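4.2 What people mean when they say "wood"

The survey described in Section 3 asked tenants of furnished apartments in Tullidden and Norkberg to write down, in their own words, what their kitchen table was made of. We had expected this to be the dull question, the one that warmed people up for the questions about noise. It produced the longest answers in the set and two complaints to our department.

Of the 528 tenants who returned the form, most wrote "wood" and moved on. The remainder wished to discuss it. Several drew a line between "wood" and "real wood," a distinction that implies the existence of a third material we were unable to get anyone to name. One respondent wrote "wood, but in the way that a hotel is a home," which our coding scheme had no place for. It was entered under Other, where it has plenty of company.

The coding scheme deserves a word. We began with the categories used in the earlier Lykkegaard study of rented interiors, which sorted surfaces by how they were manufactured. This works well for manufacturers. Tenants sort surfaces by what happens when a hot pan is set down on them, and by who pays afterward. After a trial run in April we dropped the manufacturing categories and coded instead for the grounds each tenant gave: grain, color, weight, smell, sound when knocked on, price, and the word of a landlord. Two coders worked separately and agreed more often than they disagreed, except on smell.

Grain won easily. Tenants who gave any grounds at all tended to mention lines, streaks or rings, and those who mentioned them were more confident than those who relied on weight, although weight is the better guide. A table is difficult to fake heavy. Lines can be put on nearly anything, and the furniture trade has been doing so for longer than any of our respondents has been renting. Color came second and was mostly used to settle which wood it was, with oak named for everything pale and cherry for everything else.

The landlord's word was cited by 40 tenants, all but a handful in Norkberg, and was cited mainly in order to be doubted.

We do not read these results as showing that tenants are easily fooled. Asked later in the form whether it mattered, a good number wrote that it did not, and then filled the rest of the box explaining why it did. The Rarkirar listings archive, which we used to check the advertised contents of each apartment, is hardly stricter: its 1317 kitchen entries use "wood," "wooden," "wood style" and "warm wood feel" with no pattern that we could recover, sometimes for the same table in successive years. A tenant who copies the listing has therefore told us something about the listing. We kept these answers in and flagged them.

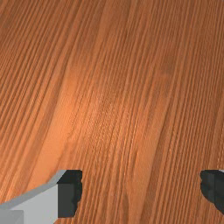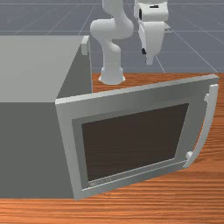 Figure 6. Grain on a rendered tabletop, filling most of the view (first) and underneath an open microwave oven (second).

Why were tenants not simply given a list of materials to choose from?

A list would have measured how well they recognized our words, and we wanted theirs. The trial version did include one, and the most popular choice by a wide margin was the first item on it, whichever item we put there.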